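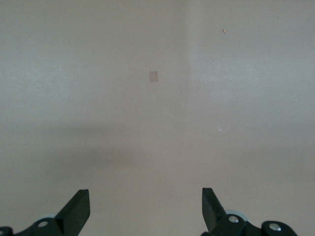
Fig. 1. Open two-finger gripper at a pale surface, seen from the wrist camera. The small pink patch is upper centre.

Unit 2: Costing a small gripping cell

The arm is the part everyone prices first. In this unit we leave it until last and start with the end that touches the work.

What goes on the wrist

A gripper quote normally covers the body and one pair of fingers. Check whether it also covers the mounting plate, the cable and the screws. In Fig. 1 the jaw plates are flat and black, and the linkages behind them carry round silver screw heads. Ask the supplier whether jaw plates can be bought separately. If they can, put 2 spare pairs in the first order. If they can't, the budget line is a whole spare gripper.

Wrist camera

Allow for the camera, its bracket and a longer cable than you think you need. Lighting is a separate line and students often leave it out. Look at the soft dark band across the middle of Fig. 1 and at how little the pink patch stands out from the background. A lamp and a stand cost far less than weeks spent adjusting software.

Worked budget

The Odora cell has a ceiling of 3000 for everything except the arm, in pounds, VAT included. Two suppliers replied in December.

Jurero: gripper, plate and cable, 1177. Camera not included.
Caro: gripper and camera as a set, 3000. Bracket included, lamp not included.

The Caro set uses the whole allowance and leaves no money for a lamp or spares. The Jurero quote leaves 1823, out of which the camera, bracket, lamp and spare jaws must come. Delivery is extra from both, so ask for it in writing.

The arm itself is the Chae, already on the department's asset list. Its cost is not charged to the cell but its yearly service is. Enter that under running costs.

Running costs

Service of the arm
Replacement jaw plates and screws
Tape and stickers for marking positions
Cleaning materials for the work surface
Staff hours for setting up and checking

For the seminar

Draw up a one-page budget for the Odora cell using the Jurero quote. Show each item on its own line, with VAT. Keep back a sum for repairs and state how you chose it. Bring a printed copy.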